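**Flastasham Learning Resources** — notes on the foam cube sets, June

1/ Our loan collection now includes soft foam cubes for sorting and colour work. Schools may borrow them for up to eight weeks.

2/ The colours include orange, light blue and purple. A plain, matt table covering in brown or tan suits them well.

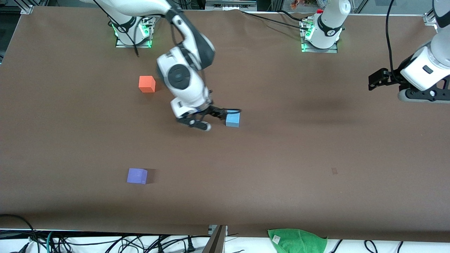
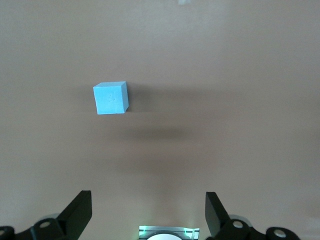

3/ Borrowers are asked to set out a few cubes at a time, well spaced, and to add more once the group has settled. The full set is best kept for older pupils.

4/ Foam marks easily. Please keep the cubes away from pens, wet paint and radiators. They may be wiped with a damp cloth and should be left to air before they are packed.

5/ Sets are held at our Simetti and Oridero stores. There are 40 at Simetti, and requests placed before noon are normally sent out the same day.

6/ Missing cubes should be reported when the set is returned. No charge is made for the first one — we keep spares in every colour.

7/ The printed activity cards are being revised. Until the new ones arrive, the earlier cards remain valid and will be sent with each set.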